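Subject: Re: [arm-club] Tray task: episode budget and reset procedure
Date: Oct 13, 2026
List: Koster robotics club, arm subgroup

Replying inline to the questions on the reset procedure, then a status report on the tray task. The earlier message is trimmed to the parts I am answering.

> We have the Grirdale entry form and it says each club submits one policy and the data it was trained on. I would like to settle three things before the next build night.
>
> 1. How many teleoperated episodes do we need for the tray task? The form suggests 500 but does not say it is a minimum.
>
> 2. When we reset between episodes, do the objects go back to marked positions or wherever the operator likes? Last term we used tape marks and the policy learned the tape marks.
>
> 3. Is the sink side part of the task or only background? The form talks about a "kitchen counter setting" and nothing else.
>
> Also, the left finger housing came back from the print shop and it does not match the drawing. Do we file it or reprint?

**1. Episode count**

500 is a suggestion. I asked on the Grirdale organizers' list and the reply was that entries are scored on the evaluation runs alone. The data is submitted so they can check it was collected on the arm named in the form.

We have 249 episodes that I would keep. There are more on the disk, but they were recorded with the old gripper offset and the logged jaw position is wrong in all of them. They can't be corrected after the fact because the offset was changed by hand in the middle of a session and the change was not logged. They are in a directory called `old_offset`. Please do not merge them into the training set. Please also do not delete them until the entry is in.

My proposal is to continue to 500 under the current settings and then train once on the whole set. I would sooner have one policy trained on clean data than three trained on whatever was available that week.

**2. Resets**

No tape marks. Objects are placed by hand anywhere inside the tray, in any orientation, with these limits:

- nothing leaning on the rim so far that it could fall out
- nothing under another object at the start
- at least one object near the far rim in every second episode

The third limit exists because the far rim is where we lose grasps. When an object lies against it, the far finger has to come down between the object and the rim, and the rim is raised and rounded. The finger rides up on it. Operators were avoiding that area without meaning to, and the early episodes have nearly everything in the near half of the tray.

The object set stays as it is: the blue block, the black block, the sponge and the green plush. The plush is the hard one. It deforms when the jaws close, and the current reading rises slowly enough that the grasp detector reports a miss. Lower the threshold for it and the detector reports a grasp on the tray floor. I have left the threshold alone and removed the detector from the recording script. The operator now marks the grasp with the foot pedal.
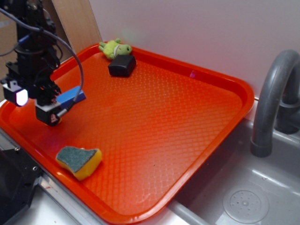 Arm subgroup lead, Koster robotics club

With the blue block at the gripper, the plush and the black block toward the far rim and the sponge toward the near one, the tray is spread widely enough for the second limit to hold without any effort. Please aim for that kind of spacing. Objects bunched together in the middle give us episodes where the arm pushes two things at once, and the labels for those are not worth much.

The tray floor has a crosshatch texture and it is glossy. Both matter. The texture stops the blocks from sliding when a finger touches them, so a poor approach often still ends in a grasp on our tray and would not on a smooth one. The gloss puts highlights in the camera view that move when the lamp moves. Please leave the lamp where it is for the whole of a session. If it has to move, start a new session directory and say so in the notes file.

**3. The sink**

Background. The toy basin and faucet stay where they are next to the tray because the evaluation counter will have something similar, but no object goes into the basin at any point. If one falls in, stop the episode, mark it as failed and keep the file. We do want failed episodes on disk. They are left out of training by the flag, so the flag has to be set.

There was a suggestion to make the second half of the task "move the sponge from the tray to the basin." I am against it for this entry. The reach is near the end of the arm's range with the base in its present position, and moving the base means a new calibration and a third set of episodes that does not match the other two. It would be a reasonable task for the December meeting, when nothing depends on it.

**4. Finger housing**

Reprint. Filing it would get it onto the bracket, but the two mounting holes are also off and the finger would sit at an angle. The drawing in the repository is correct. The file sent to the print shop was exported from an older branch. I have re-exported it and put it in `hardware/to_print`. Until the new one arrives we use the finger that is on the arm now.

**Status of the arm**

The Cundeck servo board was replaced. The fault was the one reported in the summer: the wrist joint stopped answering after long sessions and came back after a power cycle. With the new board I ran the wrist back and forth for 600 cycles and it answered every time. I do not consider that proof, because the fault was rare to begin with, but I have stopped treating the wrist as suspect.

Cable routing is still a problem. The cable that loops from the upper arm down to the gripper needs slack for the wrist to turn, and with that slack it swings. Check it before each session. Turn the wrist to both limits with the power off and watch that the loop does not catch on a bracket. If it pulls tight at either limit, move the upper tie and check both limits again.

**Recording settings**

The rate and resolution are set in the script and should not be changed on the command line. Sessions are 10 episodes each. After the tenth, home the arm, let the script write the session file and only then start the next one. Two sessions were lost because the terminal was closed while the file was being written. The script now prints "session closed" when it is finished. Wait for that line.

Each session needs a notes file with the following:

```
operator initials
lamp moved: y/n
cable checked: y/n
objects used:
failed episodes:
anything else:
```

"Anything else" may be left blank. The other lines may not. I have been filling in missing ones from memory and will stop doing that.

**Training machine**

We have the shared machine at Tokummont for the week after collection ends. It has to be booked as a single block, so a late finish on collection means a shorter training run. The data should be copied over before the block starts. The link to that building is slow and last time the copy took most of the first day.

The configuration I intend to use is in `train/tray_v2`. The only change from last term is that the image crop is wider, so that the far corner of the tray stays in view. Comments on the configuration are welcome on the list until the block starts. After that it is fixed.

**Open items**

- Operators are still needed for the evening slots. The sign-up sheet is in the usual place. New operators do one session with the recorder off before their episodes count.
- The stop button on the bench works but its label has come off. Someone with the label printer, please make a new one.
- The evaluation rules do not say whether the policy may retry after a dropped object. I have asked and will forward the reply. For now, operators should retry once after a drop and end the episode if the second attempt fails.
- The spare sponge is a different thickness from the one in use. Please do not swap them.

Corrections to the above on the list please, so that they end up in the archive.

--
You are receiving this because you are subscribed to arm-club. To leave the list, send a message with "unsubscribe" in the subject line to the list's request address.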